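Ladham talk, 2018-03-18. Slot is 23 minutes, leave time for questions!

**Slides 1–2: hello, and why I love clear acrylic**

- Say hi, thank the Ladham crowd, check the mic.
- Ask who has ever built a display stand. Wait for hands.
- Both pictures go up together. Let people look before talking.

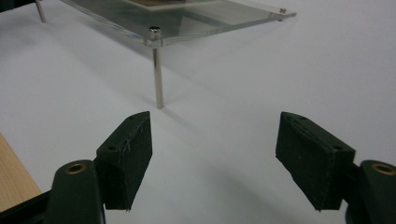
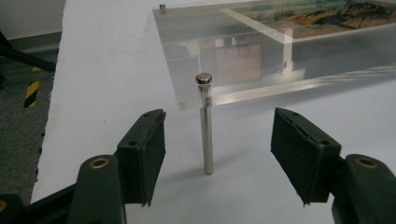
**Slide 3: legs first**

My favorite part of any display stand is the legs, and I could happily spend the whole talk on them. At Vitemside we started with chunky plastic feet and everything looked heavy. Then we switched to slim metal, and wow, what a change. Point at the second picture, the silver rod with the knurled head: you can get a good grip on a head like that with bare fingers, so putting a stand together is a pleasure. Mention the faint shadow by the rod too (I love how little of the table a leg like this takes up).

**Slide 4: the Hustow show**

- 2 stands, 60 small pots, one long white table.
- Tell the story of the missing leg and the wine cork.
- Pass the sample leg around. GET IT BACK.

**Slide 5: cleaning**

Soft cloth, soapy water, no glass spray. Show the cloudy sheet from Chiriac, hold it up to the light, people always gasp.

**Slide 6: costs**

630 for the whole October set, legs included. Then questions.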